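The Long Game at Gramgate

I learned poker at my uncle's kitchen table, and I was terrible at it. Still am! But when my neighbour Henryk Kozłowski told me his old card club in Gramham was looking for a ninth player, I said yes before I'd worked out how to get there (two buses and a hill, as it happens).

The club meets above the old bakery on Gramgate. It's been going for 19 years, and the rules are pinned beside the kettle in Krystyna Zawadzka's very firm handwriting. No phones. No politics before the tea break. Lose all your chips and you're on dishes – I've become quite intimate with those mugs.

What surprised me was how little anyone cares about the money. The buy-in is a toonie. Roman Mazurek once won 48 dollars over a whole winter and spent the lot on butter tarts for everyone, which Krystyna still calls the finest play she's seen at that table. They care about the talk. You hear about knees and grandkids and whose furnace has packed it in, and somewhere in there a person raises you and you've forgotten what you're holding.
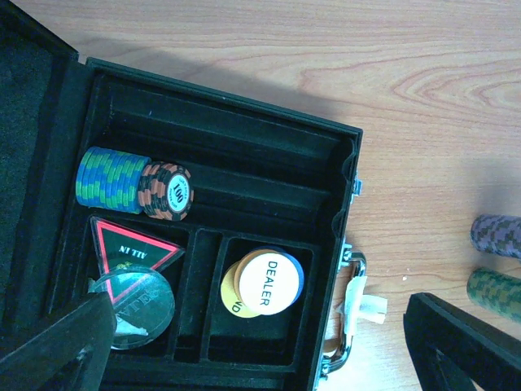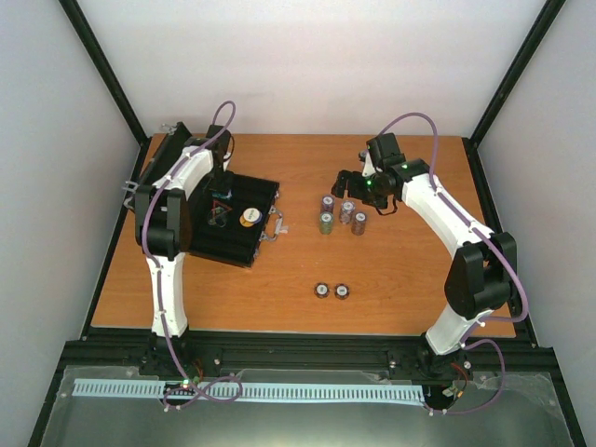 The open chip case, first picture, has long parallel slots for the chips.

I asked Zdzisław Michalski, who drives in from Prosholm, what keeps him coming back after a bad night. He thought about it through an entire hand. "I live alone," he told me, "and the radio doesn't bluff." Then he took my last six chips with a pair of fours.

I've since tried starting a game on my own street, with mixed results. My advice, for what it's worth: keep the stakes tiny, pick a finishing time and stick to it (ours is ten, and Henryk starts putting his coat on at quarter to), and invite at least one person you don't know very well. Make more sandwiches than you think you need, too. I made 60 little egg ones in July and they were gone by the second deal.

I'm back up the hill next week. Krystyna says it's my turn to bring the milk.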